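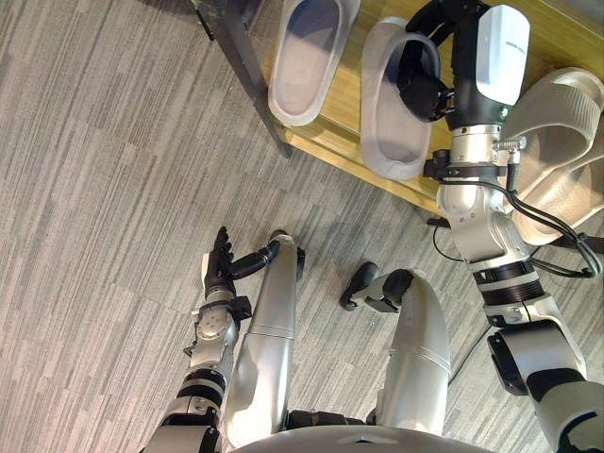
Yurani Huaranga asked whether the Hasar card may be fitted while the computer is on standby. It may not. The power supply must be switched off at the wall before the case is opened.

Section 2: Fitting the graphics card

Before you begin, check that the power supply is rated at 400 watts or more.

1. Shut down the computer, switch off the supply and unplug the mains lead.

2. Remove the side panel and touch a bare metal part of the case.

3. Unscrew the 2 blanking plates beside the uppermost long slot. Keep the screws.

4. Open the slot latch. Hold the card by its edges and press it down evenly until the latch closes.

Caution: Do not press on the fans or the backplate.

5. Secure the bracket with the screws from step 3.

6. Connect the power lead marked PCIE - the processor lead is similar in shape and must not be used.

7. Refit the panel, connect the monitor to the card and switch on.

Note: The fans remain at rest until the card reaches its working temperature. When they start, they turn at 1,000 revolutions per minute.

If the screen stays blank, switch off and repeat steps 4 and 6. Fault codes are listed on page 17.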